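Budget for the hand-held grippers, second go

05/07/2020

I said last month I'd put the equipment plan up once it settled down. It hasn't settled, but the order has to go in before September, so this is where it stands.

We do tidying work in ordinary bedrooms and living rooms. People pick up small things by hand with a gripper, the gripper's camera records it, and the recordings go to Stavros Dimitriou for sorting. The money side is mine. I started with one total and two quotes, from Tresier and Manolakis, and neither quote covered the same parts.

Finger pads first. They're the bit that wears. I had them down as a one-off purchase and that was wrong. The ribbed ones grip well on smooth plastic, and plenty of what we pick up is smooth or round or an awkward shape. A replacement set from Tresier is $10 before shipping, and I've put in six sets to start. Manolakis wants you to buy the whole finger, linkage and all. I've asked twice whether they'll sell the pads alone and have no answer yet.

The objects themselves need a line too, though a small one. We use what's lying about in a house, tape, wrappers, bottles, bits of plastic, and I'd sooner keep it that way than buy a matched kit.
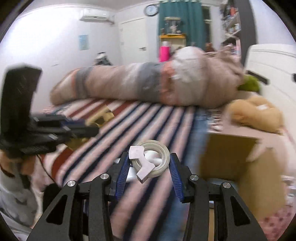

Antigoni Nikolaidis left a comment on the draft to say I was spending in the wrong place: "Buy fewer pads and a second set of cables. We lost more mornings to a bad cable than we ever did to worn rubber, and a cable is harder to get in a hurry." She's used this gear longer than I have, so cables have gone in as their own line. I cut the pads to four sets to pay for it.

The next question was one gripper per person or two. Most of the jobs on our list can be done with one. Folding can't, and neither can anything where you hold with one side and pull with the other. Orestis Lambrakis wanted pairs for everybody. I've gone for pairs at two stations and singles at the rest, and we can add to it next year if the folding work grows.

Shipping is the part I got most wrong. The first Tresier quote looked cheap until freight went on, and it came to almost $309 for one consignment. Splitting the order would have made it worse. Everything now goes on one order to one address, with the spare screws and pads thrown in so we aren't paying again for a tiny parcel.

I've left storage out. Flikley make a padded case that would do the job, but a cardboard box does it too, for nothing, and I can't defend the difference this year. 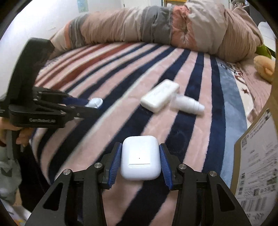 Earbud case in the blue pads, second gripper coming in from the left.

Still to sort out: the Manolakis answer on pads, the warranty on the pairs, and whether Flunby will hold their price on cables until September. If they won't, I'll order the cables now and leave the rest for later.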